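Robotics Lab II
Handout 6: Comparing two hand-held grippers on small objects

Before you come to lab

Read this handout and the Unit 5 notes on finger geometry. Bring your lab notebook. The session runs 2 hours and you will need most of it for the trials, so set up your tables in the notebook ahead of time.

Background

In Unit 5 we looked at parallel two-finger grippers and worked out how wide the fingers must open for a part of a given size. That work assumed blocks and cylinders. Most things people pick up at home are not blocks. Bracelets, rings, clips and cords are thin, they roll, they lie low on the surface, and some of them change shape when you lift them. A gripper that does well on a 40 mm cube can fail over and over on a string of beads.

In this lab you work the gripper by hand. There is no arm and no controller moving it around. You hold the handle, squeeze the fingers closed, and the camera on the tool records what the fingers are doing. This takes arm motion out of the comparison. What remains is the fingers, the camera view and the person holding the tool. The last of these matters more than students expect, and the procedure below is written to keep it under control.

The two tools

Pledley hand gripper. Two flat fingers that stay parallel through the whole stroke. Ridged pads. The camera sits behind the fingers and looks forward and down.

Betancur hand gripper. Two curved fingers with smooth soft pads. The tips meet before the rest of the finger closes. Same camera and same mounting height as the Pledley.

Both tools log to the Niravetti recorder on the lab computer. Check that the recorder shows a live picture before every block of trials. If the picture freezes, unplug the camera cable at the recorder end, wait for the light to go out, and plug it back in. Do not pull on the cable at the tool end.

Terms used in this handout

Approach: the path from the start mark to the point where the fingers are on both sides of the object.
Grasp: the fingers are closed and the object no longer touches the surface below it.
Transfer: the object is carried from the start container to the target area.
Slip: the object moves between the fingers after the grasp. Slip is recorded even if the object is not dropped.
Regrasp: the fingers open and close again before the object leaves the container.
Occlusion: the fingers or the tool body block the camera's view of the object.

Procedure

1. Place the start container on a soft surface. We use a blanket or folded towel. A soft surface lets the container tilt when you press on it, and this is one of the conditions we want to study.
2. Put the objects in the container with space between them. Do not line them up. Write a short note of the layout in your notebook.
3. Start the recorder. Hold the tool still over the start mark until the recorder beeps.
4. Pick one object, carry it to the target area, and release it. Return to the start mark.
5. Repeat until the container is empty or until you have failed on the same object three times in a row. Mark that object "abandoned" and go on to the next one.
6. Stop the recorder and trade places with your partner.
7. When both partners have finished, change tools and start again from step 1.

Half of the groups start with the Pledley and half start with the Betancur. Your group's order is on the sign-up sheet. People get better with practice, and if everyone used the same tool second, that tool would look better than it is.

Keep your wrist at the same height as far as you can. Do not use your free hand to steady the container. If you touch the container with your free hand, the trial does not count and must be run again.

What to record

For each trial write down the tool, the operator, the object, the number of regrasps, whether there was a slip, and whether the transfer was completed. The recorder saves the time, so you do not need a stopwatch.

Also note where the fingers touched the object. On a rigid ring or bangle you can pinch one side of the band, or you can put one finger inside the loop and one outside. On a beaded bracelet the pinch usually lands on a bead or between two beads, and these behave differently. Beads are round and hard, so flat fingers touch them over a very small area. Ridges help only if a ridge happens to sit against the bead in the right place.

Results from last term

Last term's sections ran 811 trials with the two tools combined. Of the objects marked abandoned, 29 were abandoned with the Pledley. The Betancur total is left out on purpose, and you will work it out from the data file in Problem 3.

Slips were most common on strung beads. On rigid loops the usual trouble came earlier, in the approach. The operator brought one finger down on the rim of the container, the container tilted, and the object slid away from the fingers.

The Drindent reading on pad wear is optional. It is useful if you plan to write about pads in your final report.

Problems

1. Sketch the contact between a flat pad and a round bead. Then sketch the contact between a soft pad and the same bead. Which one resists twisting better, and why?
2. A bangle lies flat in a shallow box. Explain how the height of the rim limits the angle at which the fingers can come in.
3. Use the data file to find the share of trials with at least one regrasp for each tool. Report rigid objects and strung objects separately.
4. Pick one failed trial from your own recording. Find the first moment when the failure could have been predicted from the camera view alone.

Turn in your notebook pages and your answer to Problem 4 at the start of the next lab.
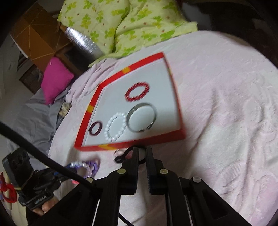
Why do we test the same objects with both grippers when each tool could be given objects that suit it?

If the objects differ between tools, a difference in the results could come from the objects or from the tool, and the data cannot separate the two. Using one set of objects for both keeps that part of the test the same, so a gap in regrasps or slips can be traced to the fingers and pads.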